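**4월 소식 중 '장난감 채소 바구니' 꼭지** (2020년 4월 1일)

급하게 씁니다. 인쇄 넘기기 전이라 순서가 좀 뒤죽박죽이에요.

컬티코(Cultico) 장난감 나눔방, 이번 달은 채소 바구니 얘기부터. 지난 호에 한 줄 썼더니 문의가 제일 많았던 물건입니다. 대여 번호 841번. 신청서에 번호만 적으셔도 됩니다.
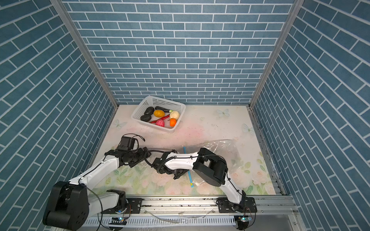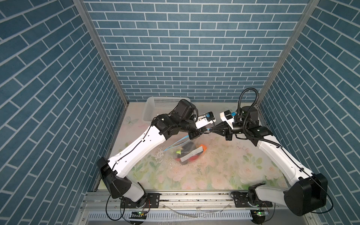

*파란 벽돌무늬 벽지, 장미 무늬 매트, 그리고 흰 바구니.*

바구니에 든 것부터. 가지, 빨간 고추, 당근 토막, 감자(노르스름한 거), 용과. 첫 사진에서 제일 튀는 진분홍이 용과예요. 까맣고 길쭉하니 둥근 채소도 있는데 이건 이름을 못 정했습니다. 목록엔 그냥 '검은 채소'로 올렸고요. 베이지색 울퉁불퉁한 것은 양파냐 생강이냐로 의견이 갈려서 '양파/생강'으로 적었습니다. 더 좋은 이름 있으면 메일 주세요. 다음 호에 고칠게요.

바구니는 구멍 숭숭 뚫린 흰 플라스틱. 네모난 것. 채소만 빌려 가고 바구니는 두고 가시는 분들 계신데, 한 세트입니다. 같이 가져가시고 같이 돌려주세요. 반납 때 바구니만 안 와서 전화드린 일이 4월 들어 벌써 또 생길까 봐 미리 적어 둡니다.

**벽지 얘기.** 파란 벽돌무늬 어디 거냐는 질문, 많았습니다. 프레텍(Preteck)에서 자투리로 받은 거고 남은 양은 얼마 안 돼요. 뒷벽이랑 양 옆벽까지 세 면 두르고 나머지는 말아서 창고에. 집에서 종이 상자로 시장 가게 꾸미실 분께 조금씩 잘라 드립니다. 폭은 못 고르시고요. 흰 줄눈 맞춰서 붙이면 이음매가 덜 보입니다. 저는 한 번 어긋나게 붙였다가 다 뗐어요. 옆면 먼저 하지 마시고 뒷면부터 하세요.

**매트.** 연한 바탕에 장미랑 잎사귀, 잘 보면 나비도 있습니다. 아이들은 나비 위에 채소 올려놓기를 좋아하더라고요. 장보기보다 그걸 더 오래 함. 둘째 사진에 젖은 자국이랑 갈색 부스러기 보이시죠. 첫 사진엔 불그스름한 얼룩도 있고. 매트는 닦아야 합니다! 빌려 가신 분들도 부탁드려요. 부스러기 먼저 털고, 물 꼭 짠 행주로 한 번, 마른 수건으로 한 번. 락스는 안 됩니다. 무늬 날아가요. 얼룩이 안 지면 그냥 그대로 가져오시면 되고, 따로 돈 받지 않습니다.

**놀이 방법** 물어보신 분들께. 정해진 건 없는데 해 보고 괜찮았던 것들:

- 색깔 말하고 바구니에서 찾아오기. 빨강 하면 고추. 주황 하면 당근.
- 눈 감고 만져서 맞히기. 용과랑 양파/생강이 인기
- 매트에 죽 늘어놓고 가게 주인 하기. 값은 아이가 부르는 대로.
- 정리 시합. 긴 것부터 넣어야 바구니에 잘 들어갑니다. 가지를 뒤쪽에 눕혀 놓고 나머지를 앞에.

마지막 거는 정리 싫어하는 집에서 특히 해 보세요. 우리 집은 이걸로 저녁 십 분이 편해졌습니다.

**빌리는 법.** 한 주에 2,000원. 베드게이트(Vedgate) 건물 1층 창구, 오전 11시부터. 전화 예약은 안 받고 신청서만 받습니다. 앞사람 반납이 늦으면 문자 드려요. 이 소식지 받으시는 분이 이제 248명이 넘어서 한 번에 몰리면 순서가 꽤 밀립니다. 급하신 분은 과일 세트도 있으니 그쪽도 봐 주세요. 그건 바구니가 좀 작습니다.

돌려주실 때 확인할 것. 채소 다 있는지, 물기 없는지, 바구니 구멍에 뭐 안 끼었는지. 당근 토막이 제일 자주 없어집니다. 소파 밑 한번 봐 주세요. 진짜 거기서 나와요.

아차, 하나 더. 아차리아(Acharya) 책방에서 시장놀이 그림책을 며칠 맡겨 주기로 했습니다. 채소 바구니 빌릴 때 같이 신청하시면 되고 책은 대여료 없음. 권수가 적어서 한 집에 한 권씨만요. 책 목록은 아직 못 받았고, 오는 대로 창구 옆에 붙이겠습니다.

안 쓰는 장난감 채소 있으신 분, 기증도 받습니다. 특히 초록색. 오이나 브로콜리 같은 거요. 깨진 것, 건전지 들어가는 것은 빼고요. 봉투에 이름이랑 연락처 적어서 창구에 놓고 가시면 됩니다.

다음 호 원고 마감은 4월 셋째 주.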